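Wanted: one person to run the wallpaper counter at Jindside Paper & Paint

Part-time, with a strong tendency to become full-time every October

We sell wallpaper. We also sell paint, paste, brushes, and a line of drawer pulls that was somebody's bright idea, but wallpaper pays the rent, and we need a person to stand behind the counter and be calm about it.

The last person to hold this job was Vasilică Pascu, who stayed 17 years and is leaving us to grow pears. He can hang a powder room in an afternoon and has never been heard to raise his voice at a customer, including the man who papered his own ceiling upside down and wanted a refund. We are not expecting another Vasilică. We'd settle for someone who owns a tape measure and answers the phone.

What you'd be doing

Mostly, you'd be helping people choose. This sounds pleasant and often is. A customer comes in wanting "something with little flowers, but not flowery," and you'll go through the sample books with them until one of you gives in. You'll learn which prints hide a crooked wall and which ones point at it. Small repeats forgive nearly anything. Wide stripes forgive nothing and have broken up at least one engagement.

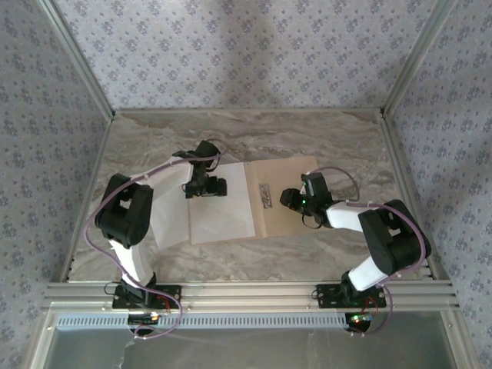
Small floral print on three walls, over a marble-look top.

You'll also do the arithmetic. Customers bring room measurements on envelopes, on napkins, and once on a forearm. You turn these into rolls. You'll add extra for the pattern match and then explain the extra, and the customer will tell you their brother-in-law says they don't need it. Sell them the extra. Mark it returnable if unopened. The brother-in-law will be back on Saturday mornings for the rest of his life either way, so be nice to him.

Strike that last part if it scares you. You'd have every other weekend off.

Other duties: cutting samples, filing samples, finding the samples that were filed by the owner, mixing paint when Catríona is at lunch, and unloading the delivery from Vendov, which arrives when it feels like arriving. Boxes are heavy and the back step is higher than it looks. There is a hand truck. It pulls to the left.

What we're looking for

You don't need experience in the trade. We'll teach you to read a roll label, book a strip of paper, and plumb a first drop. What we can't teach is patience with a person who has been looking at two grays for an hour. If both grays look the same to you, this may not be your job. If you can see that one is a little lavender and the other has some green in it, and you can say so without making anybody feel bad, please keep reading.

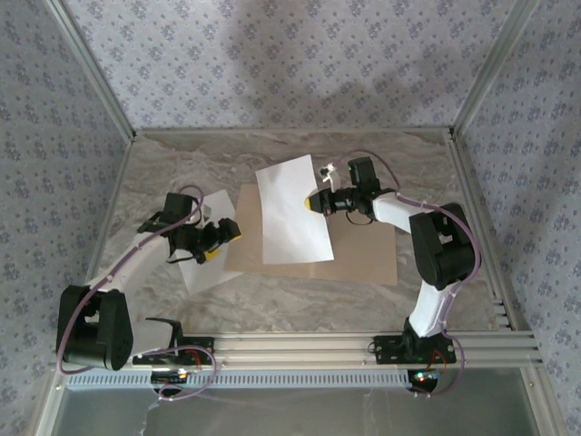
Gray-blue floral, back wall and sides.

You should be comfortable with fractions. You should be able to lift 50... well, let's say you should be able to lift a bucket of paste from the floor to the counter without a speech. You should have opinions about color and be willing to keep most of them in the car. Some Spanish would be a big help. A driver's license would too, as we make house calls to measure stairwells, and stairwells are never on the bus line.

We do run a Saturday class for beginners, where people learn to trim a corner on paper they didn't pay for. You'd help set up and sweep afterward.

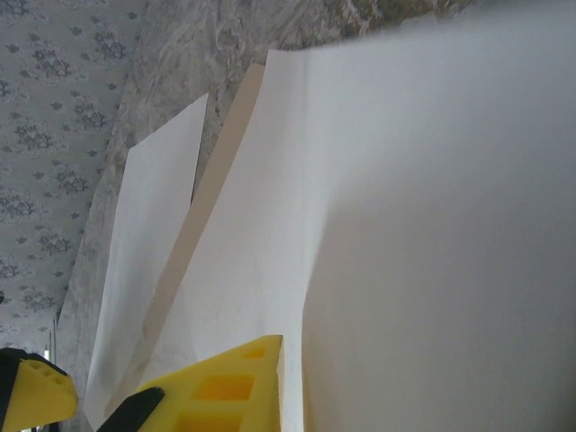 Pay starts at $17 an hour and goes up after your first 7 months, assuming we both still like the idea. You get the staff discount, which is good, and the staff coffee, which comes from a Neltarus machine older than the register. Anyone who has been here a year can paper one room of their own home at cost. Most people pick the hallway and regret it by the second stair.

How to apply

Come by the store at 484 McGrath Street and ask for Catríona Buckley. Bring a page about yourself, any length, and the names of 2 people who'd speak well of you and aren't related to you. If you can't come in, mail it. Please don't call between noon and one, when whoever picks up will be eating.

Applications close 28 May 2022. Catríona will get back to everyone, including the no's, though the no's may take her a little longer.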